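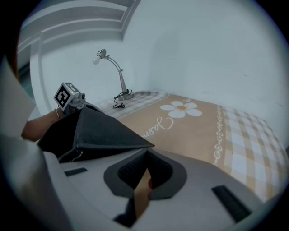 *Printed bedcover with a daisy on the center panel and a plaid band along the side.*

# How to Complete the Room Inventory at Move-In

Stinberg Residential Services

These instructions apply to all residents of furnished rooms in Clelteo House and Ebrahimi Hall. Residents of unfurnished units should use the short form, which covers walls, floors, windows and fixed lighting only.

The room inventory is a written record of what a room contains and the condition of each item on the day the resident receives the key. It is compared with a second inventory at move-out. Charges for missing or damaged items are based on the difference between the two.

## Before you begin

You will need:

- the blank inventory form from your welcome folder
- a pen with dark ink
- a phone or camera
- your room number and key number

The form must be returned within 96 hours of key pickup. If it is not returned in that time, the room is recorded as complete and in good condition.

Please complete the form before unpacking. Personal items should be kept to one side of the room until every line has been filled in.

## Step 1: Record the room itself

Start at the door and work clockwise. Write down the condition of the door, lock, walls, ceiling, floor, windows and blinds. Use the condition codes printed at the top of the form:

| Code | Meaning |
|---|---|
| N | New |
| G | Good, light wear |
| F | Fair, visible wear |
| P | Poor, needs repair or replacement |

Any item marked F or P requires a short note. "Scratch on inside of door, below handle" is enough. "Door damaged" is not, and forms with notes of that kind will be sent back.

## Step 2: Record the bed and bedding

List the bed frame, mattress, mattress cover, sheets and bedcover on separate lines. Lift the mattress cover at one corner and check the seams. Stains, tears and burns must be noted even when they are small.

Bedding is not uniform across the two buildings. Write down the main color and any pattern so that each piece can be matched at move-out. Bedding that you brought yourself does not belong on the form.

## Step 3: Record lamps and small appliances

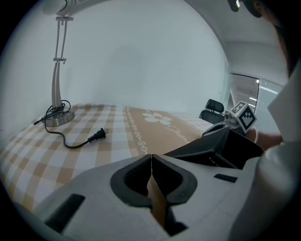
*Metal desk lamp with its cord and two-prong plug.*

For each lamp or appliance, check the following before it is plugged in:

1. The cord has no cuts, cracks or exposed wire.
2. The plug is firm and the prongs are straight.
3. The base is stable on a flat surface.
4. The bulb is in place.

Then place the item on a desk or table, plug it into a wall outlet and switch it on. Write "works" or "does not work" in the last column. Do not attempt to repair an item or open its housing. A lamp with a damaged cord should be left unplugged and reported to the front desk the same day.

Lamps should not be used on beds or other soft surfaces. Extension cords are permitted only if issued by Residential Services.

## Step 4: Record tables, chairs and storage 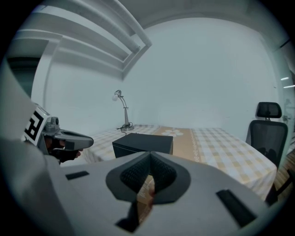 *Cloth-covered table in the corner of a white-walled room.*

Remove any cloth or pad before checking a table, and record the cloth on its own line. Look at the top, the edges and the legs. Open each drawer fully. Sit in each chair and note any looseness in the back or seat.

For closets and dressers, record the number of shelves and hangers. Keys to lockable drawers are listed in the key section on page two.

## Step 5: Take photographs

Photographs are optional but recommended for any item marked F or P. Take one from a distance that shows where the item is and one close enough to show the damage. Upload them through Dara, the resident portal, under "My Room." Printed photographs cannot be accepted.

## Step 6: Sign and return the form

Sign and date both pages. Return the form to the front desk of your building, which opens at 9 a.m., or scan it and upload it to Dara. Keep a copy until your deposit has been settled.

## Corrections after the form is returned

A resident who finds a problem later may file a correction within 7 days of returning the form. Corrections are made on the yellow sheet available at the front desk. Staff may visit the room to confirm the change and will give notice before doing so.

Residential Services manages 1,618 furnished rooms, and replies to corrections may take longer in August and January. Urgent safety problems should be reported by telephone at any hour.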